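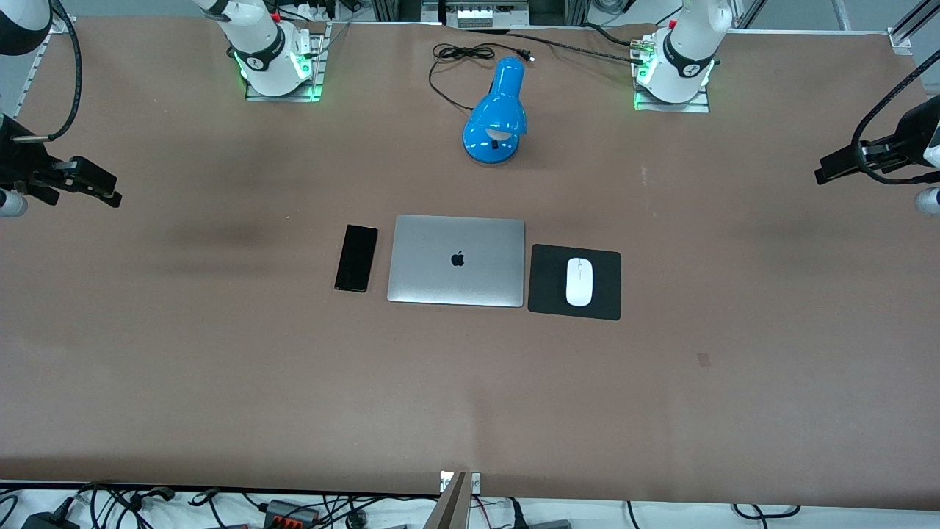
À propos de Lulonham

Lulonham est un laboratoire indépendant d'analyse de l'eau installé à Sommont. Nous réalisons des analyses physico-chimiques et microbiologiques pour les exploitants de réseaux, les communes, les industriels et les propriétaires de forages privés. Le laboratoire compte 30 salariés répartis entre le service de prélèvement, les unités analytiques, la validation et l'accueil technique.

Domaines d'intervention

Eaux destinées à la consommation : pH, conductivité, turbidité, titre hydrotimétrique, titre alcalimétrique complet, nitrates, nitrites, ammonium, fer, manganèse, chlore libre et total, flore revivifiable à 22 °C et à 36 °C, coliformes, Escherichia coli, entérocoques intestinaux.

Eaux chaudes sanitaires et tours aéroréfrigérantes : recherche et dénombrement des légionelles par culture, avec prélèvement au premier jet ou au deuxième jet selon l'objectif fixé au plan d'échantillonnage.

Eaux usées et rejets : matières en suspension, DCO, DBO5, azote Kjeldahl, phosphore total, métaux après minéralisation. Les bilans sur 24 heures sont effectués avec des préleveurs réfrigérés asservis au débit. Le client met à disposition un point d'accès sécurisé et, si possible, un canal de mesure.

Eaux de piscine : chlore combiné, acide isocyanurique, oxydabilité, germes témoins.

Nous ne traitons pas les sols, les boues sèches ni l'air ambiant. Les demandes portant sur ces matrices sont refusées à l'enregistrement et ne sont pas sous-traitées.

Organisation du laboratoire

Les locaux de Sommont occupent 2000 m² sur un seul niveau. La réception des échantillons, la microbiologie et la chimie minérale y disposent de zones séparées, avec un circuit distinct pour les déchets biologiques. La métallerie — nom que nous donnons en interne à la salle d'analyse des métaux traces — est maintenue en surpression et n'est accessible qu'au personnel habilité.

Chaque flacon reçoit à l'arrivée un identifiant unique, rattaché au bon de commande, à l'heure de prélèvement et à la température relevée dans la glacière. Ces données sont saisies dans Narix, notre système de gestion des échantillons, qui conserve également les courbes d'étalonnage, les cartes de contrôle et les interventions de maintenance. Un résultat n'est transmis qu'après une validation technique par l'unité concernée, puis une validation de l'ensemble du dossier.

La capacité de traitement est de 4000 échantillons par mois. Les délais courants sont de cinq jours ouvrés pour la chimie de base et de douze jours ouvrés pour les légionelles, durée d'incubation comprise. Les résultats présomptifs peuvent être communiqués avant la fin de l'analyse si le client en fait la demande sur le bon de commande.

Historique

Le laboratoire a d'abord travaillé exclusivement pour les syndicats d'eau du secteur. L'activité s'est étendue aux rejets industriels avec la reprise du cabinet Milošević, spécialisé dans la mesure de débit en canal ouvert. Son matériel de jaugeage a été conservé et complété. Les rapports antérieurs à cette reprise restent consultables sur demande écrite, sous réserve que le demandeur soit le titulaire du contrat d'origine.

Le réseau de suivi comprend désormais 2533 points de prélèvement référencés. Chaque point fait l'objet d'une fiche indiquant l'accès, le type de robinet ou de regard, la méthode de désinfection avant prélèvement et les contraintes de sécurité. Les fiches sont révisées chaque année en mars.

Prélèvement par le client

Le prélèvement par le client est accepté pour les analyses d'autocontrôle. Les flacons sont fournis par le laboratoire. Ceux destinés à la microbiologie contiennent du thiosulfate de sodium et ne doivent pas être rincés. Le transport se fait à l'abri de la lumière, en enceinte réfrigérée — sauf pour les légionelles, transportées à température ambiante. Le rapport porte alors la mention « échantillon prélevé par le client ».

Accueil technique

Les demandes de devis précisent la nature de l'eau, les paramètres souhaités, le nombre de points et la fréquence. À défaut de liste de paramètres, indiquer l'usage de l'eau et le texte réglementaire applicable. La réception des échantillons ferme à 16 h ; les flacons de microbiologie doivent être déposés avant 15 h.

Page mise à jour le 2026-09-02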